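3.2 开放日现场与演示安排

本节所述的观察来自2019年6月12日在Girmont实验楼举办的开放日。说是开放日，其实更像一次持续了整个下午的闲谈：来访者三三两两地进来，有的站几分钟就走，有的一直待到我们收拾电缆。事先登记的共有104人，最后填写了问卷的是69人，其中不少人在问卷背面又写了满满一页，读来十分亲切，我们在第4节中还会引用其中几段。

演示由Boonsong Chareonsuk主持，Pornthip Chantharasri负责讲解并回答提问。两位作者都觉得，与其给客人看一段剪辑好的录像，不如请他们站到桌边来，看两只机械手怎样面对一件细长的小东西。我们选用的物件带有螺旋条纹，模样颇像糖果店里的拐糖，孩子们一眼就喜欢上了，大人们则更关心它为什么这么难抓。Pornthip便耐心地解释：细长物件一旦立起来，指尖的位置稍有偏差，它就会倾斜，而腕部相机离得太近，运动时画面又容易模糊。

每轮演示为时6分钟，全天共进行44轮。轮与轮之间我们特意留出一点空闲，好让来访者凑近看看夹爪的结构，也让操作者喝口水。图3取自其中一轮的腕部视角，条纹物件竖立在近处夹爪的两指之间，后方是另一只夹爪，右侧桌面上放着一只浅青色托盘。现场的屏幕上同步播放着这一视角，许多来访者起初只盯着机械臂，看到屏幕之后才纷纷转过头来，开始议论“它眼里的世界”原来是这个样子。

值得一提的是提问的内容。我们原以为大家会问速度和价格，结果问得最多的却是“它怎么知道自己抓住了”。一位从Votport远道而来的中学教师为此同Boonsong聊了许久，还约好7月带学生再来一次。这类问题促使我们在后来的讲解词中增加了有关触觉与视觉判断的一段，全文收入附录B。

图3 开放日演示中的腕部视角

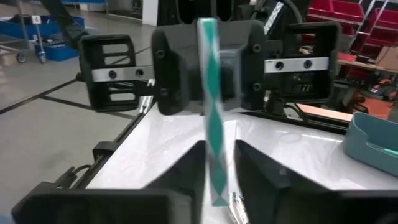
3.3 问卷设计与回收

问卷分为两部分，前一部分请来访者用自己的话描述刚才看到的动作，后一部分询问他们对双臂协作的信任程度。为了不打断参观的兴致，我们把问卷放在出口旁的长桌上，填与不填悉听尊便。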